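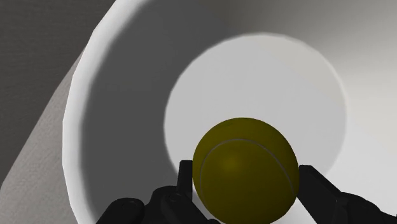 Corliss Wehner
Garden diarist, Fanisside

August, a little before six in the morning

Up before the heat again. It was already sticky when I opened the back door, and the cat took one step out, thought about it, and went straight back to the rug. I took my coffee down to the tomatoes in my pajamas and rain boots (the grass is soaked at that hour, and I've ruined enough slippers).

The Memmonts have gone crazy. I planted 12 of them in May, which I knew was too many even while I was digging the holes, and now every one of them has climbed over the top of its cage and is flopping down the other side. The fruit is that dusty orange the catalog calls "apricot" and I'd call cantaloupe. Flavor is good this year! Last summer they were watery and I blamed the variety, but I think I was just drowning them. This time I've been watering deep and then leaving them alone for days, even when they sulk in the afternoon.

Split fruit on the two plants by the downspout, though. That big storm did it. I picked everything that had cracked and ate one over the fence, juice down my wrist, and then decided that counted as breakfast.

The beans are finished. I keep pretending they aren't, and I keep finding one fat leathery pod under the leaves and feeling encouraged. They come out tomorrow. Or this week, anyway.

Later, after lunch

Went to the Tang for the market and meant to buy only eggs. Came home with eggs, a flat of peaches, a jar of honey I didn't need and a fig tree in a 5 gallon pot. I know. We are right on the edge of what a fig will put up with here, and I killed the last one by leaving it on the porch through that awful January. But it had three figs on it, little hard green ones, and the man selling it was packing up and knocked the price down while I was still making up my mind. It's going by the garage wall where the bricks hold the warmth. If it looks miserable by Thanksgiving I'll drag it inside.

The peaches need to be dealt with right away, they're already soft on the bottoms. I'm thinking jam. I looked at my old recipe card and it wants so much sugar that my teeth hurt just reading it, so I'm going to cut it back to 600 grams and see if it sets. If it doesn't, well, peach sauce on pancakes.

I also wrote everything down in Uvow like I promised myself I would in the spring. It's a perfectly nice garden app and I am terrible at it. It kept asking me whether I'd "completed" my carrots. I have not completed my carrots! The carrots came up in one corner, looked around, and quit. I typed that into the notes box and felt better. I do like that it shows me last year next to this one, because I'd have sworn the zucchini was earlier, and it was later by some 10 days.

Evening

Jam is done, mostly. The kitchen is a disaster and there's a sticky patch by the stove that I've now stepped in twice, once in socks. It's on the loose side but it wrinkled on the cold plate, so I called it and filled the jars. They've been popping on the counter one at a time while I write this, and I love that sound more than I can explain. One lid is still up. I'll put that jar in the fridge and eat it first, no great hardship.

It cooled off enough around eight to sit on the steps. The crickets have started up properly - they always sound like the end of summer to me, even with weeks of it left. I dug the hole for the fig with what light there was and hit the same root I hit every single time I dig over there. I should move the hole to the left. I'll look at it with fresh eyes and the good loppers.

For tomorrow: pull beans, stake the two worst Memmonts, order garlic before it sells out like last fall. And find the other rain boot, which was on the porch this morning and now isn't.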